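The boat to Brastach only holds so many people, so I'd given myself a whole afternoon on the quay with the woman who runs Trallo, the small firm that takes walkers round the island. She bought the coffees, I brought the questions, and we talked until the ferry hooted. 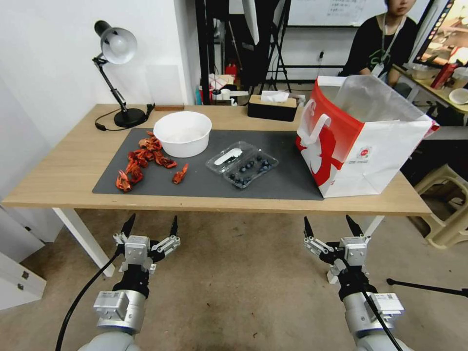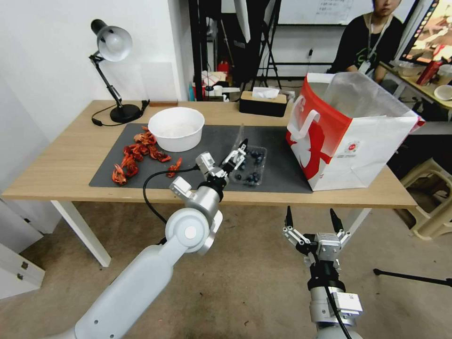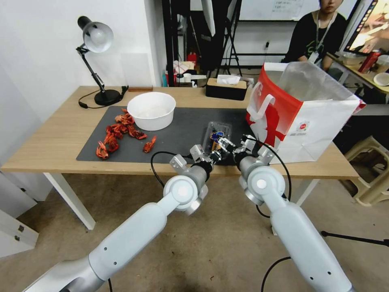
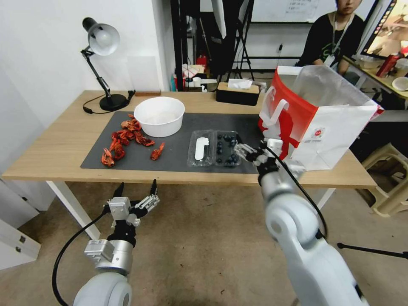 Issue 259, page 14

I started with the obvious one: why would anybody come in April, when half the cafés are shut?

"Because you can hear the place!" she said. "In August we get 3,000 day visitors in a good week and they all want the same beach. In April you might share Oner Bay with a dog."

Oner, for those who haven't been, is the long curve of pale sand on the north side (the one on all the tea towels). I'd always assumed you needed a car to reach it. She laughed at me for that. There's a path from the harbour, and she walks it most mornings before breakfast.

"Wear proper shoes, mind. I've had people turn up in flip-flops and I send them to the shop."

Her favourite walk is the climb up Pagano, 862 steps from the chapel to the old lookout. I asked if she'd counted them herself and she said yes, twice, and got a different number the first time. The chapel dates from 1889 according to the guidebook, but the date over the door is written as 1,889, comma and all, and she is very fond of that comma.

We got on to money, as you do. She doesn't want a bigger boat, or a second one. What she'd like is a later ferry home, at nine instead of six, so people could stay for supper and watch the light go.

"They leave just when it gets good," she said. "I wave them off and then I go for a swim."

I had my own ticket for the six o'clock, and I was still asking about rooms when they started pulling up the ramp.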